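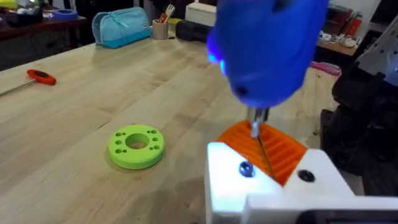 Mundar Department of Applied Automation

Handout 7: Can a machine do the chores yet?

Driving a screw looks like the simplest job in the shop. For a robot it is several jobs: hold the screwdriver straight, find the slot, push with the right force. Please read pages 278 to 281 of the reader before class — the part on contact is the most important.

A factory robot does this well when every part comes to the same place. At home the cup is somewhere else each morning. Most of the errors in our course reports come from this difference, and only few from weak motors.

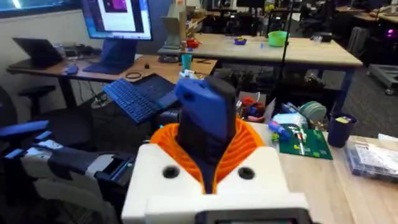

Two arms on one table

With two arms, one can hold and the other can work. It also brings new trouble. The arms must share the space, and a cable can get in the way. For March, write one page on a chore that needs two hands and say where you expect it to fail.

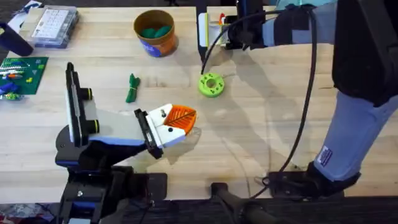

Maribeth Sarmiento objects that a slow robot is still useful if it can clear the table at night, when no person is waiting for it. Bring your answer to room 408.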